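Zestodby Episode Notes

Hi! I'm Efe Aliyu, and I've watched far too much crime television. Zestodby is my plain text file of notes on police dramas made for streaming - 235 shows so far, one line per show, with the title, country, number of seasons, and whether the plot is based on a real case.

The real-case column took the longest. I only put "yes" if the makers say so in the credits or in an interview, and 158 shows have that filled in. The rest say "no" or "unsure" (sorry, lots of "unsure"). 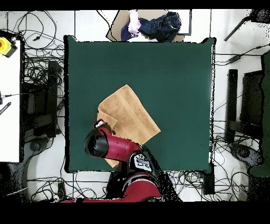
Tan-brown cloth on the green table.

Ratings are mine alone, from 1 to 5, and I'm mean to anything with a genius detective who plays the cello. Hurnton got a 2 and I stand by it!

Known problems: Omoregie is listed twice under different spellings, and season counts stop in September. Subtitled and dubbed versions share a line.

Use the file however you like. If you spot a mistake, send me the line number and where you read the right answer.

Last update: Monday, April 19, 2021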